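5. 手首カメラ視点の設定と開始姿勢の確認

本章は、Dedenellのシミュレーション環境で台所まわりの作業(扉の開閉、引き出しの操作、物の移し替え)を収録する前に行う設定と確認の手順をまとめたものです。対象はDrenasport制御ソフトと2本指の平行グリッパーの組み合わせです。吸着ハンドを使う場合は第7章を見てください。

作業の前に第4章(シーンの読み込みと原点合わせ)を終えておいてください。第4章の確認表に未記入の欄があるまま本章に進むことはできません。

5.1 用意するもの

・シーンパッケージ Brestomska(室内一式)
・グリッパー定義ファイル Đorđević 版
・収録規則書(以下「規則書」)の最新版
・収録記録票

シーンパッケージとグリッパー定義ファイルは、共有フォルダーの「承認済み」から取り出します。個人の作業フォルダーに残っている古いファイルを使わないでください。ファイル名が同じでも中身が違うことがあります。

注記:グリッパー定義ファイルの名前には特殊な文字が含まれます。文字コードの設定によっては読み込み時に文字化けし、エラー1122が出ます。このときはファイル名を変更せず、端末側の文字コードをUTF-8に直してから読み込み直してください。ファイル名を変えると記録票との照合ができなくなります。

5.2 手首カメラの取り付け位置

手首カメラは、グリッパーの掌部(左右の指がついている横長の部分)の後ろ側に固定します。位置と角度は定義ファイルに書き込まれており、通常は変更しません。

(1) Drenasportの「視点」メニューから「手首」を選びます。

(2) 掌部が表示の下側に見え、左右の指がその両端から立ち上がっていることを確認します。

(3) 左右の指が互いに向き合い、指の間の空きが見えていることを確認します。

(4) 指の内側のパッドが両方とも表示されていることを確認します。片方しか出ていないときは、カメラの親リンクが手首ではなく指に設定されています。「リンク」画面で手首に直してください。

(5) グリッパーを全開にします。指の間に何も把持していない状態が、すべての収録の開始状態です。
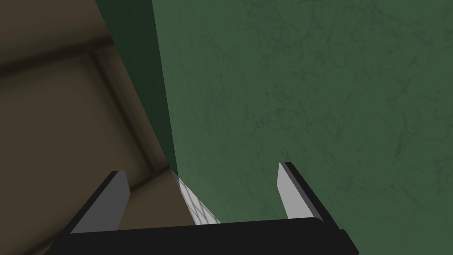 (6) 「姿勢を登録」を押し、登録名を付けます。登録名は「場所_作業_通し番号」の形にします。日本語の登録名も使えますが、全角の空白は入れないでください。

(7) 登録名を記録票の2欄目に書き写します。

注意:手順(5)を飛ばして登録すると、前回の作業で閉じた指の幅がそのまま開始値として保存されます。登録後に気づいた場合は、その登録を削除して最初からやり直してください。上書きはしないでください。上書きした登録は履歴に残らず、後の検査で差し戻しになります。

5.3 開始姿勢を決めるときの規則

開始姿勢は作業者が選べますが、次の規則の範囲で決めます。

(ア) グリッパーのどの部分も、壁、扉、床、台の面に触れていないこと。表示上で重なって見えるだけなら差し支えありませんが、「接触」画面の値がすべてゼロであることを必ず見てください。手首カメラの表示だけで接触の有無を判断してはいけません。

(イ) 各関節が可動範囲の端に達していないこと。端に近い関節は「関節」画面で黄色、端に達した関節は赤で示されます。黄色は記録票に書けば使えます。赤は使えません。

(ウ) 対象物が最初から表示に入っている必要はありません。対象物が見えない開始姿勢も、探索を含む作業として登録できます。その場合は記録票の「開始時の対象物」欄に「表示なし」と記入します。

(エ) 面と面の境目、たとえば壁と床や家具の合わせ目に指先を向けた姿勢は、そのまま前進すると指が境目に入り込みやすくなります。登録はできますが、最初の動作を後退または横移動にしてください。

(オ) 同じ姿勢を別名で二重に登録しないこと。

規則書の153番に、開始姿勢の差し替えについての定めがあります。収録を始めた後に開始姿勢を変える場合は、その時点までの収録を閉じ、新しい組として始め直します。一つの組の中に二種類の開始姿勢を混ぜることは認められません。

5.4 対象物への接近

扉のつまみに接近する場合の手順です。引き出しの取っ手についても、特に断りがない限り同じ手順で行います。

(1) 「速度」を「低」にします。「中」と「高」は、接近の手順では使いません。

(2) 手首カメラの表示で、つまみと、それが付いている面を見つけます。見つからないときは、手首をその場で左右に回して探します。腕全体を動かして探さないでください。

(3) つまみの正面に指の間の空きが来るように、上下と左右を合わせます。先に左右、次に上下の順です。

(4) 手首の回転を合わせます。扉の枠や仕切り板の縁など、まっすぐな線を目安に使うと合わせやすくなります。ただし、手首カメラの表示では遠近のために平行な線が傾いて見えます。表示の中で線を垂直に見せること自体を目的にしないでください。

(5) 「距離」画面の値を読みながら、少しずつ前進します。

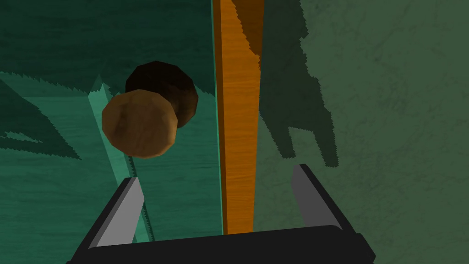
(6) つまみが指の間に入ったら前進を止めます。このとき、指先と取り付け面の間にすき間が残っていることを「距離」画面で確かめます。

(7) 左右の指からつまみまでの距離を比べ、差が大きいときは一度後退して手順(3)に戻ります。指を閉じながら位置のずれを直す操作は、対象物を押すことになるので行わないでください。

(8) 指を閉じます。閉じる力は定義ファイルの標準値を使います。

注意:扉の縁や仕切り板が指の進路に入っている場合は、指が先に縁に当たります。前進する前に、進路を横から見る補助視点に切り替えて確認してください。補助視点は確認専用です。補助視点を開いたまま操作を続けると、その区間は無効として扱われます。

注記:接近の途中で対象物が指の間から外れた収録も、消さずに残します。結果の欄に「接近不成立」と記入してください。成立したものだけを残すと、後で成立率を求めることができません。

5.5 照明と影の設定

照明はBrestomskaに含まれる標準設定を使います。標準設定では、腕やグリッパーの影が壁や扉の面に落ちることがあります。影を消す設定もありますが、承認なしに使わないでください。

影の輪郭が階段状やのこぎり状になるのは、影の解像度によるものです。形状データの破損ではありませんので、シーンを読み込み直す必要はありません。解像度を上げると輪郭は滑らかになりますが、計算が重くなり、操作の遅れが増えます。組の途中で影の解像度を変えないでください。

次の場合は収録を止め、記録票の備考欄に書いて担当者に連絡します。

・影が腕の動きに追従しない
・面の模様が細かくちらつく
・二つの面が同じ位置に重なり、表示のたびに前後が入れ替わる
・面が抜けて、その向こう側が見える

壁面や扉面のまだら模様、木目、細かい筋は、表面の模様として貼られているものです。傷や割れに似た見た目でも不具合として報告する必要はありません。判断に迷うときは視点を少し動かし、模様が面と一緒に動くかどうかを見てください。

5.6 一回の収録の流れ

(1) 登録済みの開始姿勢を呼び出します。

(2) 「接触」画面の値がすべてゼロであることを確認します。

(3) グリッパーが全開で、何も把持していないことを確認します。

(4) 記録票に収録番号を書きます。番号は収録を始める前に書いてください。

(5) 「収録」を押し、表示が「収録中」に変わるのを待ちます。変わる前に動かした分は保存されません。

(6) 作業を行います。

(7) 作業が終わったらグリッパーを開き、対象物から離します。

(8) 「停止」を押します。

一回の収録の上限は2000ステップです。上限に達すると自動で停止し、結果は「時間切れ」になります。上限が近いからといって速度を上げないでください。時間切れが続く場合は、開始姿勢が対象物から遠すぎないか、5.3に戻って見直します。

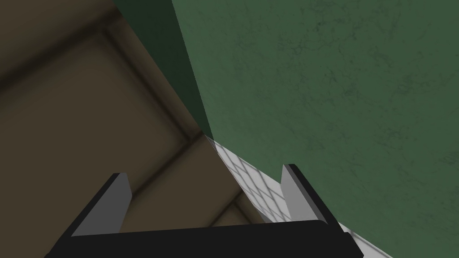 5.7 手を止めるとき

休憩や交代などで操作から離れるときは、必ず「停止」を押してから離れてください。「一時停止」は、収録中に画面の確認をするためのもので、席を離れるときには使えません。

交代する場合は、次の人が5.6の(1)から始めます。前の人の途中の姿勢から続けてはいけません。記録票の作業者欄は行を分け、同じ行に二人の名前を書かないでください。

午前中の作業は12:00までに一度区切り、収録済みのデータを共有フォルダーに送ります。送信が終わるまでDrenasportを閉じないでください。途中で閉じた場合は、送信済みの分も含めて最初から送り直しになります。

5.8 収録後の検査

検査は、収録した本人以外が行います。検査する人は、収録を最初から最後まで通常の速さで再生し、次の点を見ます。

・開始時にグリッパーが全開であるか
・開始時の「接触」の値がすべてゼロであるか
・登録名と記録票の記載が一致しているか
・指や掌部が壁、床、扉の面を突き抜けていないか
・把持の前に対象物が動いていないか
・把持した後に対象物が指の間で滑っていないか
・補助視点を開いたまま操作した区間がないか
・結果の欄が実際の終わり方と合っているか

突き抜けは手首カメラの表示だけでは見つけにくいことがあります。指先が面に近い区間では、再生を止めて「断面」表示に切り替えてください。面から指先までの距離が負の値になっていれば突き抜けです。値がゼロの場合は接触として扱い、作業の内容から見て必要な接触かどうかを検査する人が判断します。

一つの組は13回の収録で構成します。そのうち一回でも開始姿勢が異なるものがあれば、組全体を差し戻します。時間切れや接近不成立が含まれていても、それだけでは差し戻しの理由になりません。

差し戻された組は削除せず、「差し戻し」フォルダーに移します。やり直した組には新しい組番号を付け、備考欄に元の番号を書いてください。

5.9 実機に移すときの注意

シミュレーションで登録した開始姿勢や動作を、そのまま実機で再生しないでください。シミュレーションの壁や家具の位置は、実際の設置場所と一致しているとは限りません。

実機で使う場合は、次の順に進めます。

(1) 実機の周囲に人がいないことを確認し、非常停止ボタンを手の届く位置に置きます。

(2) 速度の上限を「低」に固定します。

(3) 対象物と家具を置かない状態で、動作を一度最後まで通します。

(4) 家具を置き、対象物から十分に離れた位置で動作を止めて、向きと高さを確かめます。

(5) 問題がなければ、対象物までの動作を行います。

警告:動作中に可動範囲の中へ手や工具を入れないでください。位置を直すときは必ず停止し、操作盤の表示が「停止」になったことを見てから近づいてください。表示が消えている場合は、停止しているとみなしてはいけません。

実機の安全柵、扉スイッチ、保護停止の設定は第9章で扱います。第9章の点検が済んでいない設備では、本節の作業を行わないでください。

5.10 よくある表示と対処

「姿勢を登録できません」
関節のいずれかが赤になっています。5.3の(イ)を見て、姿勢を直してください。

「視点が見つかりません」
グリッパー定義ファイルが読み込まれていません。5.1に戻り、読み込みからやり直します。

「パッドの接触を検出しました(開始前)」
指のパッドが何かに触れています。その場で指を開閉せず、まず手首ごと後退させてください。

「収録番号が重複しています」
記録票の番号を確かめ、次の空き番号を使います。重複した番号の末尾に文字を足して使うことはできません。

「シーンの版が一致しません」
組の途中でBrestomskaが更新されています。その組を閉じ、更新後の版で新しい組を始めてください。閉じた組は、収録の回数が足りなくても検査に回します。

表示に載っていない番号が出たときは、画面を閉じる前に番号と時刻を記録票に書き写し、担当者に渡してください。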